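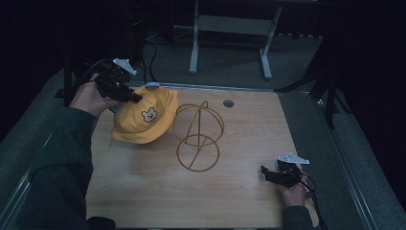 Visual Merchandising for Small Shops
Handout 8: Hats and how to present them
Course leader: Verena Berchtold
Version of 23/02/2024

What you need for the practical part: one soft hat, one stand, a table with free space, a clothes brush, and some white tissue paper. If you have no hat at home, you can borrow one from the box in the classroom. Please write your name on the list when you take it.

1. Why we use a stand

A soft hat has no shape of its own when it is lying on a shelf. The crown goes down, the brim makes waves, and the customer sees a piece of cloth. On a stand the same hat has a front and a height, and the customer can imagine it on a head. In the shop Muvima, where I worked for several years, we had a long shelf of folded bucket hats which almost never sold. We put two of them on stands near the mirror and left the rest folded under them. After this, people started to pick them up and try them on.

You do not need a stand for every hat. One stand for each model or each color is enough, and the stock can stay folded or stacked next to it.

2. Types of stand

Wire stand. A ring base, a rod in the middle, and an open round top made of bent wire. It is light, it takes little room in storage, and the eye goes to the hat. The weak point is that thin cloth can show the line of the wire. With cotton bucket hats this is usually no problem. With very thin summer fabric, put one sheet of tissue between the wire and the crown.

Solid head form. Good for felt and for hats with a fixed shape. It is heavy, and it must be the correct size. A form which is too big will stretch the band inside.

Flat disc on a rod. Suitable for straw hats with a hard crown. A soft hat will hang down around the disc like a wet towel, so please avoid it for this exercise.

3. Placing a bucket hat on a wire stand

Put the stand on the table first and check that the base does not rock. Wire bases get bent in transport, and you can correct them with your hands.

Brush the hat. Look also inside, where labels and threads collect.

Take the hat by the brim, with both hands if it is a bigger one. Do not take it by the top of the crown. The fingers leave a dent in soft fabric and then you must shape it a second time.

Find the front. On many bucket hats there is an emblem or a small embroidery, and this tells you. When there is nothing, look for the label inside, which is normally at the back.

Bring the hat above the stand and lower it slowly, until the crown rests on the arch of the wire. Let it settle before you correct anything. Students often start to pull at the brim too early — then one side goes down and the other comes up.

Now turn the whole stand, not the hat, until the emblem looks at the customer. A small angle is nicer than completely straight.

At the end, open the folds with the flat hand. A few soft creases may stay. A bucket hat without any crease looks like plastic, in my opinion.

4. Height and color

The emblem should be a little under the eye level of the customer. On a low table you can raise the stand with a box. For children's hats, think about who is choosing: the child sees the bear or the flower, the parent sees the price.

Strong colors, for example mustard yellow, like a calm surface. Pale wood works well and so does gray. If you put a yellow hat between an orange one and a red one, all three lose. Telmo Figueroa, who gave the guest lesson last year, used to half close his eyes and look at the table from the door. What he could still see was his display, he told us, and the rest was storage. Try this.

5. Common mistakes

The price tag hangs over the emblem. Put it inside the crown or on the base of the stand.

The hat sits too high, because the wire top is too large for it. Then the brim stands away and looks short. Change the stand, or press the wire together a little if it permits.

The stand is too close to the edge. Leave one hand of space — bags and sleeves are passing there all day.

6. Homework for March

Prepare one table with one hat on a stand and two or three folded hats beside it. Make a photo from the position of the customer and one from the side. Write half a page about what you changed between your first try and the last one. Work in pairs is allowed. Unai Iglesias will collect the texts.

Filed under: Course materials / Shop display / Accessories

We use cookies to remember your language and login. Accept | Settings

© Drirurby Retail School | Contact the office | Back to top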